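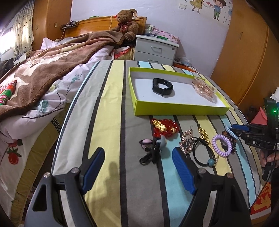
Hand-held grippers over the small accessories, blue ribbed pads on the arms.

Aug 1, 2018. Equipment plan, handhelds. Menaka wants 3 more units by January; budget covers them only if spare pads come out of consumables. Fluvora quote: 10 pads per pack, 5 weeks lead. Ornmont quote still missing shipping. Hair ties, bobby pin and thin chain stay on the item list, so pad wear goes in as its own line. Pivot bolts: check stock before ordering. Sandamali to confirm cable length w/ Fluvora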